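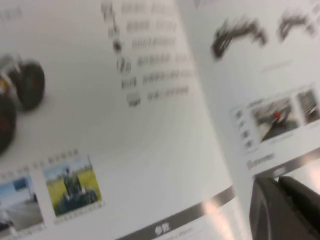
16. März 2022
Protokoll: Wanda Abernathy

Kreis Skurby, Treffen der Vorbereitungsgruppe

Anwesend: Unai Goicoechea, Szymon Adamczyk, Viktória Pálfi, Wanda Abernathy. Kacper Czarnecka kommt zu TOP 2 dazu und bringt Tee mit, was den Beginn von TOP 2 verzögert.

TOP 1: Schweigewochenende am Komach
Die Gruppe spricht fünfzig Minuten über das Schweigen. Unai möchte von Freitagabend bis Sonntagmittag durchgängig still sein, Viktória nur bis zum Frühstück. Beschlossen wird: Schweigen ab Sonnenuntergang, Essenswünsche dürfen geflüstert werden. Es gibt 6 Schlafplätze im Haus, der Rest zeltet. Wer schnarcht, zeltet ebenfalls (ein Antrag von Szymon, angenommen bei einer Enthaltung von Szymon).
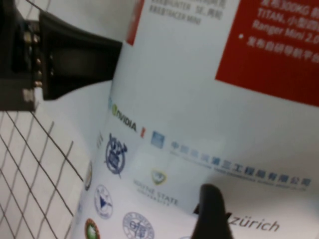 Weißer Druckbogen, gewölbt, auf kariertem Untergrund.

TOP 2: Feuerritual zur Tagundnachtgleiche
Das Forstamt verlangt 1000 Liter Löschwasser in Reichweite. Kacper hält das für eine Einladung, das Element Wasser stärker einzubeziehen. Die übrigen halten es für viel Schlepperei. Als Ausweichort ist die Wiese bei Bosari im Gespräch, dort gibt es einen Hydranten und leider auch Kühe.

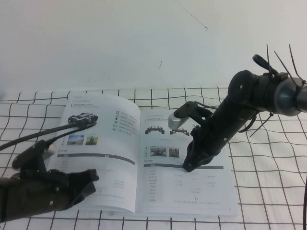 Viktória Pálfi: Ich gehe gern barfuß über eine Wiese, aber dann bitte über eine, auf der vorher kein Vieh stand. Mit der Erde verbunden bin ich auch in Gummistiefeln.

Der Einwand wird zur Kenntnis genommen. Unai fragt bei Bosari nach, wann die Kühe umziehen.

TOP 3: Kasse
Kontostand 2883 Euro. Davon abzuziehen ist die Trommel, über die wir uns vertagt hatten und die Kacper inzwischen gekauft hat. Sie klingt gut. Die Quittung wird nachgereicht.

TOP 4: Redestab

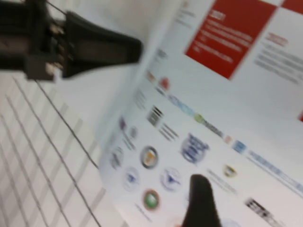

Der alte Redestab liegt vermutlich noch im Bus nach Bustos. Bis Ersatz gefunden ist, wird ein Kochlöffel herumgereicht. Redezeit pro Person: 5 Minuten, auch für Unai. Szymon bietet an, einen neuen Stab zu schnitzen, möchte aber keinen Termin nennen.

TOP 5: Verschiedenes
Räucherwerk künftig nur bei offenem Fenster. Wanda schreibt auch das nächste Protokoll, Gegenvorschläge gab es keine. Nächstes Treffen Ende März bei Viktória, bitte Hausschuhe mitbringen.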